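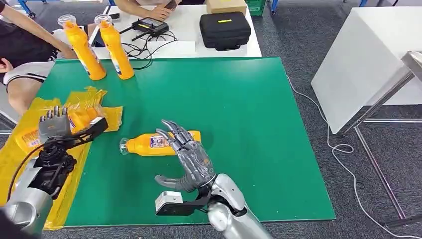
Tirura has changed the way it packs its bottled goods for small orders, and the Jornthorpe packing room moved to the new method on March 10, 2018. Orders that used to leave in cardboard cartons with paper fill are now packed in plastic bags, with the bottles placed inside by size and closed at the neck of the bag. The change covers single orders of up to 10 bottles. Larger orders stay in cartons. Packing is done on a flat green mat, with the orange bottles set out on it and the yellow bags kept in a pile at the left edge, and the same layout is to be used at every station in the room.

Tracey Dobson, who runs packing at Jornthorpe, said the carton method had been in place for years and was slow for small orders. Each carton had to be folded, taped at the base, filled, topped with paper and taped again. The bag method removes the folding and both taping steps. The bag is opened, the bottles go in base first, the neck is twisted and a tie is applied.

"Most of what we send out is small," Dobson said. "A carton made for 10 bottles was going out with two in it and a lot of paper."

A trial was held in September at two stations. During the trial 2,269 orders were packed in bags and sent through the normal delivery route. Five were reported as damaged on arrival. Four of those were split bags with the bottles intact, and the other was a bottle with a cracked cap. The split bags were traced to ties applied too low on the neck, which pulled the plastic tight over the caps. The written method now gives a minimum length of free plastic above the top bottle.

The mat was added after the trial. Bottles laid on their sides had been rolling on the bare surface, and packers were standing them up again before each order. The mat gives enough grip to hold a bottle that has been put down on its side while the label is checked. Bottles waiting to be packed may be stood up or laid down, as the packer prefers, but they must stay on the mat. Bags may overhang the edge.

Label checks are unchanged. Each bottle is turned so that the printed label can be read, and the product name is compared with the order slip before the bottle goes into the bag. A bottle with a torn or lifted label is set aside and does not go out. Packers are asked to make this check with the bottle in hand and not through the plastic – the bags are glossy, and small print is hard to read through them.

Trevor Bickerstaff, who handles supply for Tirura, said the bags come from Rowbotham in one size only. A second, narrower size was tested and dropped. It used less plastic but took longer to open, and packers reported that the bottles caught on the sides on the way in. The bags arrive flat in bundles and are shaken loose at the station before work starts.

Cartons will remain in stock for large orders and for any customer who asks for them. The request has to be made at the time of ordering. Orders already on the system when the change took effect are being packed by whichever method is printed on the slip.

Poppy Staniforth is responsible for training at the site. New packers will be shown the bag method first and the carton method second. Printed instructions have been placed at each station, and a revised copy with the correct tie position replaces the version handed out during the trial. Old copies should be returned to the packing office.

The second Tirura packing room, at Jandenance, still uses cartons for all orders. Its stations are narrower and the mat does not fit them in its present size. Bickerstaff said a cut-down mat had been ordered and that no start date had been set for that room.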